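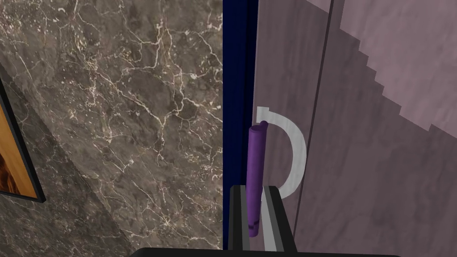
Sealing marble in a shower, yes or no?
Stone and Tile board, page 1 of 1

pernside_rekha
Posted Tuesday, November 6, 2018

We are redoing the upstairs bathroom and my husband and I have settled on a brown-gray marble with a lot of white veins for the shower walls. Polished, slabs not tile. The fabricator says to seal it before the first use and then every year. The tile guy says sealing polished marble is a waste of money and he hasn't sealed a wall in his life. The sealer and labor were quoted at $217. Who is right? We have hard water here if that matters.

Rekha

grout_and_about
Seal it. $217 is cheap compared to replacing a slab. A dark stone with that much veining often has fill in it from the factory, and you don't want water getting in around the fill.

K. De Graaf
I'm with your tile guy on this one. Polished marble is dense. I've had it in two houses and never sealed either shower. What ruins marble in a bathroom is acid, and sealer does nothing about acid. People pay for sealer, then spray vinegar on the wall and wonder why there are dull spots.

With hard water you want a squeegee. Every shower, every person.

grout_and_about
"Polished marble is dense" depends on the marble. Some drink up water in five minutes. Put a few drops on an offcut, wait 15 minutes, wipe it off. If it leaves a dark spot, it needs sealer. If it doesn't, skip it for now and test again next year.

Vilgot H
The drop test is the right answer. Do it in several places, on a vein and off a vein. I had a slab where the background took nothing and the veins darkened right away. Ask the fabricator for the sink cutout or any scrap from the same slab. A sample from the showroom can be from a different block.

Also ask if the slabs are resin treated and have mesh on the back. Most of the heavily veined ones are. Not a problem by itself, but the setter has to use an adhesive that sticks to the backing. Ordinary thinset on a resin back can let go.

pernside_rekha
Thank you. I did not know about the backing. I called the shop (Magnusson) and they do have scrap, so I will pick up a piece on Saturday. They said yes to resin and yes to mesh.

Koen, what do you clean with if not vinegar?

K. De Graaf
Neutral pH stone soap, diluted, and a soft cloth. Nothing that says bathroom, lime or scale on the front. Most of those are acids. Soap scum I take off with the same stone soap mixed stronger, let it sit, rinse well.

hedvig_h
I'll disagree with almost everybody and say I would not put it in the shower at all. We did in 2012. It looked good for the first winter. By the third year there was a dull band at the height where the shampoo runs down, and we had somebody in to hone and repolish it. That was $617 for one wall. Now it's coming back. If I did it again I'd put the marble on the dry wall across from the vanity and use porcelain where the water is.

Vilgot H
Was yours sealed?

hedvig_h
Twice a year with the Dokard stuff. Made no difference to the dull band, which I guess is Koen's point.

K. De Graaf
It is my point. Shampoo and conditioner are often a little acidic. Honed finish hides it much better than polished. Rekha, if the slabs haven't been cut yet, ask what honing would cost.

rfjeld
Honed is more porous, so then you're back to sealing. Pick which chore you want.

My parents have a honed dark marble and it looks a lot lighter and flatter than the polished piece they picked from. The veins don't stand out as much. See it honed before you decide, especially with a brown stone.

grout_and_about
Agree with rfjeld. There are color enhancing sealers that bring some of the depth back, but test on scrap. They're hard to remove if you don't like the result.

pernside_rekha
Picked up the scrap. Drops on the plain part: nothing after 15 minutes. Drops on the thick veins: slight darkening, gone by dinner. Then I put lemon juice on the corner and it etched in less time than it took me to find a rag, so I believe you all on that.

We're going to keep it polished, seal it once, and hang a squeegee in there. My husband still wants to hear from more people about porcelain on the wet side. Hedvig, do you remember which line you looked at?

hedvig_h
Grillow had one that was close, in the large panels. The pattern repeats every few panels, so lay them all out on the floor first and swap them around.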